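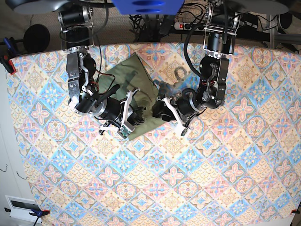 Flat Work: Folding a T-Shirt on a Covered Table

A T-shirt is a poor object to measure. It has no fixed outline, its two layers slide on each other, and every fold moves the edges of the last one. Anyone who wants the same bundle 42 times in a row has to begin with the surface underneath.

The surface

Bare tabletops are slick, and a shirt pulled from one side tends to travel. A cloth cover adds drag. It also adds a problem, because a cover that isn't held down travels with the shirt. The usual answer is clamps at the corners, set with the jaw fully over the table edge and tightened until the cloth can't be drawn out by hand. Spring clamps of the kind sold by Grumo will do. Mixed sizes are fine.

A printed cover has one further use. On a diagonal tile pattern, the lines give a standing reference for the sides of the bundle, and a fold that has drifted shows up against them at once. The Essien laundry in Surkville kept a plain white cover for 2 years before changing to a print, and staff there now square each shirt by eye.
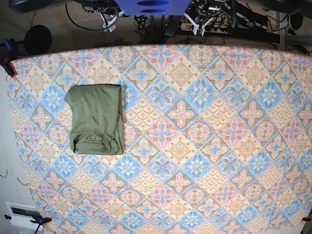 Olive-green T-shirt folded to a tall rectangle, collar at the lower end, on a clamped cover.

The bundle

The tall rectangle is the standard shelf fold. Both sides come in toward the center line, sleeves are laid back over the body, and the length is then reduced to suit the shelf. The sides are seldom equal in quality. At Clallside, where trainees fold 200 shirts before moving to the shelves, the most common fault is a loose flap along one long edge. The second is bunching at the collar, where the ribbed band is stiffer than the jersey around it.

Starting from a heap
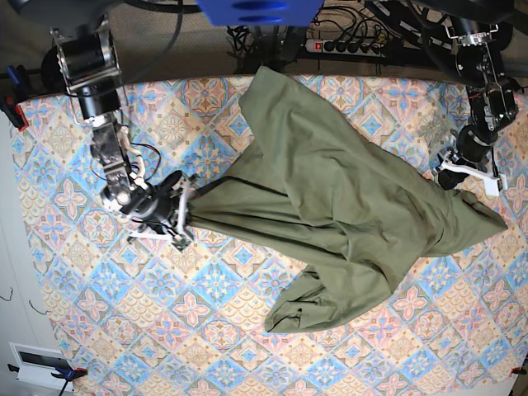
Most of the time goes into the steps before the first fold. A heaped shirt has to be opened out until both shoulders and the full hem can be found. Pull from one point only and the fabric gathers there, with the rest fanning away from it. Two points, held well apart and drawn outward together, open it faster. Shoulder seams are the best places to hold, being double stitched and slow to stretch.

Once the shirt is open, smooth from the collar down and finish at the hem. Allow 7 seconds for this. A wrinkle left under the first fold can't be reached after the second.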